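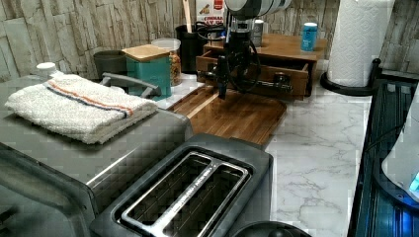
What is the Prarkis Open Day?

The Prarkis Open Day is a yearly public event in Skamholm at which the robotics workshop Cekora shows a robot arm doing household chores in a working kitchen. It is held in August, runs for a single day and is free to attend.

Background

Cekora moved into the Riquelme building, a former bakery school, and kept one of the teaching kitchens as it was. The room was given the name Prarkis, after the street behind the building, and the name later passed to the event. Early visits were arranged by phone for school groups and people from the neighborhood. Demand grew after the town library put up a notice, and the workshop replaced the small visits with one open day.

The kitchen is used for tests during the rest of the year. Its counters hold ordinary appliances, food containers and cutting boards, and these stay out during the open day. Objects are moved between sessions so that the arm doesn't always meet the same layout.

Format

Doors open at 10 a.m. Visitors are let in by groups of eight and stand behind a tape line on the floor. Each group watches one session, which lasts as long as the chosen task takes. A staff member reads the task aloud before the arm is started. Tasks are short and are written on cards, which visitors may draw from a box. Typical cards ask for an item to be picked up and placed on a board, a drawer to be closed, or a packet to be taken out of an organizer.

The arm reaches down over the counter from above and carries a two-finger gripper. In most sessions it is guided by an operator, who sits in the next room and follows the work on a screen. Other sessions are run by software trained on earlier recordings. The card states which of the two will be shown. The workshop adopted this rule in the second year, when several visitors left believing that every session had been automatic.

Admission is limited to 100 people. Tickets are given out at the door, and a second batch is held back for the afternoon.

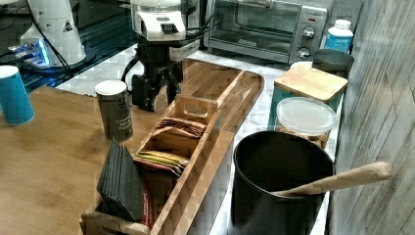
Renato Ojeda wrote in the guest book that the waits between attempts taught him more than the attempts did, and that the staff should talk through a failed grasp while it is still fresh. His remark was read out at the closing talk. A short discussion has followed each session ever since.

Tasks and results

Small, thin or tightly packed items are treated as the hard tasks. Tea packets are a regular choice, as the fingers must close on one without pulling its neighbors along. Drawers are considered of medium difficulty. The knob has to be gripped squarely, and a pull at a slight angle can drag the whole unit across the counter. Placing an object on a flat board is the easiest card in the box and is normally used to open the day.

Failed attempts are repeated up to three times. The result is written on a whiteboard by the door, where later groups can read it. The workshop doesn't publish the results as research, and it has asked visitors not to treat them as a measure of the arm's general ability.

Recordings

Each session is recorded by cameras placed in the room and by a small one carried near the gripper. Visitors remain outside the recorded area, and sound is not kept. The workshop's kitchen archive held 2000 recordings at the last count. Of these, 700 came from open days and the rest from everyday testing.

The view from the gripper is shown on a monitor beside the tape line. It often explains a missed grasp better than the view from the floor, where the arm may hide the object from people standing behind it.
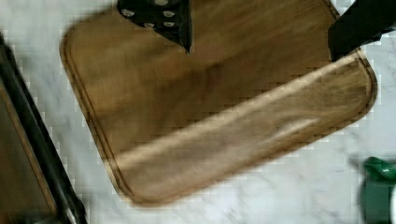

Gripper fingers above a grooved cutting board, Prarkis kitchen.

Access

The entrance is on the courtyard side of the Riquelme building. A ramp leads to the door, and the tape line is moved back for sessions with wheelchair users. Children are admitted with an adult. The last group enters at 4 p.m., and the closing talk takes place in the hall upstairs.

Last updated: August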